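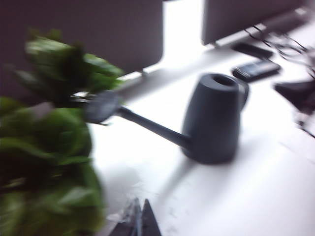 Photo: Nesma Ait Brahim

The Smell of Dirt and Who It's For
Speaker notes, Cinham Library evening talks, March
Nesma Ait Brahim

Before I start: clicker, water, the two jars. Ask for the house lights to go down only halfway so people can see the jars being passed.

OPENING (no slide yet)

Don't say hello first. Open the jar of soil, walk it to the front row, and ask the first person to smell it and pass it back. Then hello.

Ask: what does that remind you of? Let three or four people answer. Last time in Cultdale I got "my grandmother's cellar," "beets," and "a tent." Beets is the one I want! If no one says it, ask who here can't stand beets. Hands will go up. Tell them to hold that thought.

The smell has a name: geosmin. From the Greek, more or less "earth smell." It's a small molecule, carbon and hydrogen and one oxygen, and a lot of the geosmin in garden soil is made by bacteria called Streptomyces. Say it slowly, strep-toe-MY-sees. People will want to connect it to strep throat, so get there before them: different bug, no relation worth worrying about.

SLIDE: colony on a plate

These are the ones I fell for as a student. They're bacteria but they grow like a fungus, in long branching threads that push through the soil and eat whatever dead stuff they run into. Look at the fuzzy white surface. Then, when the food runs low, they send threads up into the air and chop them into spores. Spores can sit and wait a very long time.

Mention the antibiotics here, quickly. Streptomycin came from this group, and so did a whole shelf of others. Somebody in the room has almost certainly taken one. I could do an hour on this and I must not. Move on.

THE PUZZLE

So why make a smell? Making geosmin costs the cell something. There are special enzymes for it, and nearly every Streptomyces anyone has looked at has the gene. When a gene hangs around like that across a whole group for that long, you start to suspect it's doing a job.

Pause. Let them guess. Usual guesses: it's poison, it's waste, it's for us. Be nice about "it's for us." We really are incredibly sensitive to it, we can pick it up at a few parts in a trillion, and people love to tell stories about our ancestors following it to water. Lovely idea, hard to test. Say so and leave it.

SLIDE: springtail, side view

Oh, I love this slide. Give them time with it.

Springtails are tiny six-legged animals, cousins of insects, and if you have ever picked up a flowerpot and seen little pale specks ping off in all directions, you've met them. The ping comes from a forked tail folded under the belly. It's held by a catch. Let the catch go and the animal is somewhere else.

They live on rotting leaves, fungus, and (here we go) Streptomyces. Researchers put springtails in traps and found that they go to the smell. Wire up the antennae and the antennae respond to geosmin. They walk over, they eat the colony, and they leave with spores stuck all over their bodies and more in their guts, and some of those come out the other end still able to grow.

Read that paragraph slowly. It's the heart of the talk.

And the timing! The bacteria switch on geosmin as part of the same program that makes the spores. The smell goes out when there's something to carry. If anyone knows how a ripe fruit works on a bird, they'll be there already. Someone usually says "oh!" out loud and I always want to hug them.

Caution for myself: don't say the bacteria "want" anything. I do it every time. And don't claim it's the only thing geosmin does. It may also work as a warning to other grazers, since some small worms seem to back off from it. Same molecule, different reader. Still being argued over, and fun to watch.

MY OWN SMALL VERSION

This is kitchen-level stuff and I should say that plainly. Védís Lykkegaard and I set up 23 pots of compost at home, some with a Streptomyces-rich scoop in one corner and some without, and counted springtails on little squares of damp card. The best card had 181 on it. The worst had two, and one of those jumped off while Védís was writing it down.

It proves nothing. There are a dozen other reasons for a springtail to like one corner more than another, damp being the big one. But if anyone wants to try it at home, it needs compost, card, a hand lens, and patience. Keep lids on the pots overnight. We didn't the first time.

WHY AFTER RAIN

Someone will ask, so build it in. Drops hitting dry ground trap little bubbles of air, the bubbles rise through the drop and burst, and they throw a fine mist upward with bits of whatever was in the soil, geosmin included. Light rain does this better than a downpour. Pass round jar two at this point, the dry one, and have the person at the end of the row sprinkle some water in. Towel!

BACK TO BEETS

Hands up again, the beet haters. Beets taste of earth because there's geosmin in them. How much comes from the plant itself and how much from its neighbors underground is a question I'd rather answer in the Q&A, with the caveat that I'm not a beet person in either sense. Same molecule makes some pond fish taste muddy. Acid breaks it down, hence lemon on trout and vinegar on beets. This gets the biggest reaction of the night every single time.

QUESTIONS

Likely ones: is it safe to sniff soil (a quick sniff of garden soil is fine for most people, but don't bury your face in dusty compost), do springtails bite (no), can you buy the smell (yes, perfumers use it). Repeat each question for the back rows.

Collect both jars before people leave. Reading list is on the table by the door.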